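# Pulex cell FAQ: the dropped-grip fault

We finally understand this one, and we're thrilled to share it! If you run the Pulex picking setup at Altness (or you've copied it at Hiebert), please read this before Monday.

**What went wrong?**

The gripper kept letting go mid-lift. Our log had 2341 picks in it, and 66 ended in a drop, nearly all with the wrist turned far over. At that angle the hose pulled on the cables tied to it, and the gripper signal cut out for a moment.

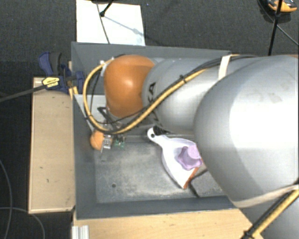
**Did the arm ever hit anyone?**

Nobody was hurt. Every drop landed inside the bin, and the arm stopped by itself each time.

**How do I check my own cell?**

Hit the stop, lock out power and bleed the air. Then look along the hose for tight ties and rubbed cable, especially near the wrist. Leave a bit more slack in the loop than feels tidy!

**Is there a software fix too?**

Yes, and we love it. Hellia 6 pauses the arm as soon as the signal drops, and it logs the wrist angle as well. We've done over 1000 picks on it so far. Please send us your logs, even the boring ones.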